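Play food for a 3 year old – what's worth keeping?

benoitp_54
Cleaning out the toy kitchen this week and I'm drowning in pretend food. We had one of those big Nandari bins handed down to us, plus whatever the grandparents have added since October. My son mostly wants to "make breakfast" and serve it to me over and over. I'd like to get down to one small box. What do your kids really play with?

sonwood_mama
We did this last year! I kept one plate, one cup and a handful of fruit, and the rest went to my sister. The peeled banana is the star at our house, it gets served at every single meal (including to the dog). The soup cans never got touched.

alun.d
I'd go the other way and keep more. Ours sorts everything by color, then by "yucky" and "not yucky", and with only four or five pieces that game is over in a minute. We have 14 in the basket and it's fine. Also, a lot of the fun is dumping it out.

benoitp_54
OK, trial run at breakfast. Big plate, blue cup, banana, half an orange. He can load the plate however he likes.

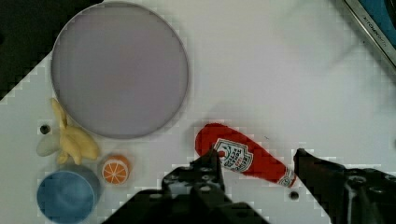

Re: Play food for a 3 year old – the banana question

gillesp
Am I the only one who doesn't like the already peeled ones? My daughter wanted to close it back up and got so mad at those peel flaps. We switched to the kind you cut apart and stick together again and she was much happier.

sonwood_mama
See, mine loves the flaps – they're the handle! He carries it around by the peel. I guess it depends on the kid.

alun.d
Agree with Gilles on the cutting kind, but I wouldn't buy new. Someone in our parents' group was giving away a whole Brandes set last month. Ask around first.

cat_moncrieff
I'd keep the big plate no matter what. The tiny ones that come in the sets hold one strawberry and then everything slides off, and then there are tears. And halves are great if you have the other half. Do you?

benoitp_54
Somewhere under the couch, probably. I'll look tonight.

Back to top | Contact the moderators | © 2022 Ulirport Parents Board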